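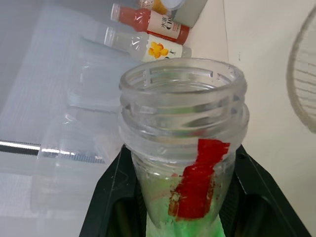
图1 透明塑料瓶的瓶口与螺纹，瓶肩正面可见一道竖向红色标记

搜索 请输入关键词 搜索本站

# Numia 塑料瓶整理与标记数据说明

## 一、概述

Numia 是一套关于日常塑料瓶的图文资料，由 Stemix 编制，Hájek 资料室负责保管。资料以瓶子本身为对象，记录瓶口形制、瓶身透明程度、表面标记与磨损情况，供包装分类、旧瓶再利用及室内整理方面的研究参考。

本版共收录记录 1425 条，每条记录由一幅图片和一份文字条目组成。文字条目由 Janka Baláž 主持撰写，Bořivoj Pešek 负责术语审定与版本管理。

本说明适用于 2021年12月16日 发布的版本。此前于十月内部试用的版本采用旧字段名，不再提供下载，引用时请勿混用。

## 二、收录范围

收录对象为带螺纹瓶口的塑料瓶，包括饮料瓶以及经使用者加贴标签、涂色或缠绕胶带的各类旧瓶。玻璃瓶、金属罐和软包装袋不在收录之列。瓶子直立、侧卧或倾斜均可收录，瓶盖是否存在不影响收录资格，但须在相应字段中注明。

同一图片中出现多只瓶子时，以位置最突出的一只为主对象，其余列入“背景物品”。以图1为例，主对象为直立、敞口的透明瓶，后方浅色表面上侧卧的两只饮料瓶记为背景物品，不另立条目。

## 三、目录结构

records/ 文字条目，每条一个文件
pictures/ 图片，与文字条目同名
terms/ 术语表及历次修订记录
README.md 本说明

文字条目统一采用 UTF-8 编码。文件名由类别代号和流水号组成，不含空格。删除的条目保留原流水号，不重新分配。

## 四、字段说明

neck（瓶口）：填写瓶口开合状态、螺纹是否可见、螺纹下方有无支撑环。支撑环指螺纹以下较宽的一圈凸缘，部分早期条目写作“颈环”，两词同义，检索时应一并考虑。

body（瓶身）：填写透明程度、颜色及轮廓变化。瓶身未完整显示的，只填写可见部分，不推测瓶底形状与容量。

mark（标记）：填写标记的颜色、位置、走向和边缘状态。无法确定是胶带还是涂料时，填写“胶带或涂料”，不得择一填写。图1的红色标记即属此类，其左下侧颜色偏深，呈红褐色，边缘不齐，磨损栏填写“似有刮擦或磨损”。

content（内容与着色）：填写瓶内或瓶身周围可见的有色材料。材料性质不明的，只记颜色及其深浅变化。图1瓶身下部的绿色越往上越淡，并略带乳浊，条目写作“绿色材料，性质未定”。

background（背景物品）：填写其他瓶子及可辨认物品，注明摆放姿态。

remark（备注）：供编写人员登记疑问。该字段未经术语审定，不宜直接用于统计。

## 五、编写与审核

每条记录经过 2 次审核。初审核对图片与文字是否一致，复审核对术语是否符合术语表。两次审核意见不一致时，由 Bořivoj Pešek 裁定，裁定结果写入 terms/ 目录下的修订记录。

颜色一律使用术语表中的基本色名，必要时可加“浅”“深”等限定词。商标文字仅在清晰可读时照录，模糊或残缺的文字留空。编写人员不得依据瓶形推断品牌，也不得依据瓶内颜色推断原装饮品。

审核过程中发现的主要分歧集中在标记字段。部分编写人员习惯将红色标记一概视为分类标签，而资料本身无法证明其用途，因此本版删除了原有的“标记用途”一栏，旧版中的相关内容未予迁移。

## 六、术语抽查

发布前从全部记录中抽取 100 条进行术语抽查，重点核对支撑环、螺纹和瓶肩三个词的使用。抽查发现的问题均已在本版中更正。“瓶肩”在本资料中指支撑环以下、瓶身轮廓开始变化的部位，与部分行业文件的定义略有出入，使用者进行对照时应予注意。

## 七、已知局限

透明瓶的边缘易受反光影响，瓶壁厚度仅作“厚”“薄”两级描述，不能替代测量。螺纹圈数未作统计。瓶身内外的着色在透明材质上往往难以区分，凡属此种情形，条目均不指明颜色所在的层次。

资料中敞口瓶的比例高于日常存放环境，不宜据此推断家庭或办公场所的瓶盖缺失情况。

## 八、使用与引用

本资料可用于教学、研究及非营利性整理指南的编写。商业用途须事先取得 Stemix 的书面许可。修改后再次发布的，应注明改动字段，并保留原流水号。

引用时请写明资料名称、编制单位和发布日期。与 Grotivix 分类表配合使用的，应另行注明分类表版本；两者的“瓶颈”定义不同，合并前需先行换算字段。

## 九、更正与联系

更正意见请以书面形式提交 Hájek 资料室，注明流水号、字段名及建议文字。涉及图片与文字不符的意见优先处理，涉及术语取舍的意见汇总至下一版修订时统一审议。条目内容由 Janka Baláž 答复，版本及术语问题由 Bořivoj Pešek 答复。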